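Une saison jeune public à Nallatmont : bilan et perspectives

27 décembre 2019 – par Marlene Fortin

L'année qui s'achève aura été, pour le théâtre de Nallatmont, celle du retour à une programmation destinée aux familles.

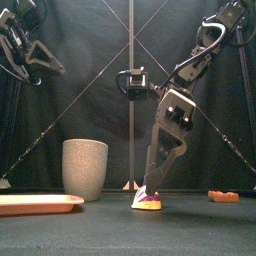 Le spectacle d'ouverture, « Galia », écrit et mis en scène par Hubert Kalinowski, a été donné 12 fois, dont quatre en matinée scolaire. Le texte suit une enfant chargée de porter une lettre à l'autre bout d'un pays enneigé et n'en vient jamais à lire l'adresse. Il convient de saluer l'interprétation de Hjørdis Forsberg, qui assure seule la totalité des rôles adultes. La seconde partie, plus longue, gagnerait à être resserrée ; plusieurs enseignants en ont fait la remarque à l'issue des représentations réservées aux écoles.

La salle, dont la jauge est de 300 places, a affiché complet à trois reprises. Les réservations ont été ouvertes dès le mois de juin, ce qui a permis aux établissements les plus éloignés d'organiser leur transport. Je me permets de rappeler que le tarif scolaire demeure soumis à une demande écrite de la direction, et que les accompagnateurs supplémentaires acquittent le tarif réduit.

Les ateliers de pratique théâtrale se sont poursuivis sous la conduite de Somkiat Saithong. Ils ont réuni 34 enfants, répartis en deux groupes d'âge. Une présentation publique a eu lieu dans le foyer – la grande salle étant alors occupée par le montage de « Ríos » – et l'acoustique du lieu, il faut en convenir, ne s'y prêtait guère.

Pour la saison prochaine, la compagnie Flastine proposera une adaptation de contes islandais, dans une traduction de Védís Mogensen. La durée annoncée est de 60 minutes sans entracte, à partir de six ans. J'ai eu l'occasion d'assister à une première lecture : la langue en est simple, parfois rude, et les passages chantés y occupent une place plus importante que dans les spectacles précédents de la compagnie.

Le calendrier complet des représentations sera publié sur cette page dès sa validation. Les abonnés recevront le programme imprimé par courrier.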